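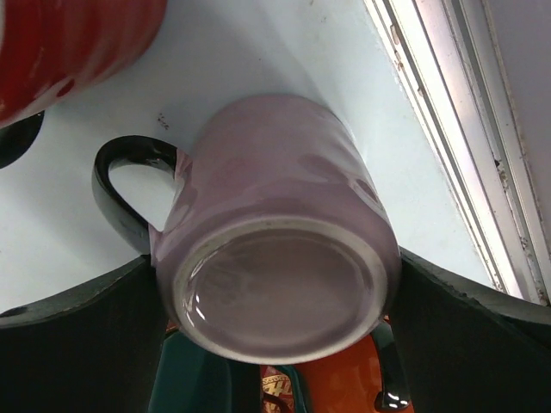

Wrist view, lavender mug held upside down between the fingers

From: Aravind Bangera
To: Bloxham cell list
Date: 4 June 2026
Subject: Re: finger pads on the Nendero cell

On the Stundbridge side, someone wrote:
> Are you still on the April pads? Ours slide on anything glazed,
> and we're wondering whether to just turn the force up.

Don't touch the force yet! We swapped to the softer Asetti pads after 600 cycles on the old set and I'm delighted with them. Glossy mugs are our hardest item, and we grip them across the sides with the handle well clear of both fingers.

What we do now: wipe the pads every 12 runs, check the 4 finger screws, then re-zero the gripper with the fingers closed — the re-zero is the step I kept skipping, and it made almost 14 counts of difference on the left finger.

One open question. The wrist camera picks up a lot of glare from shiny glaze, and I'd love to hear what exposure you've settled on. I can send our settings file if you want to compare.

Aravind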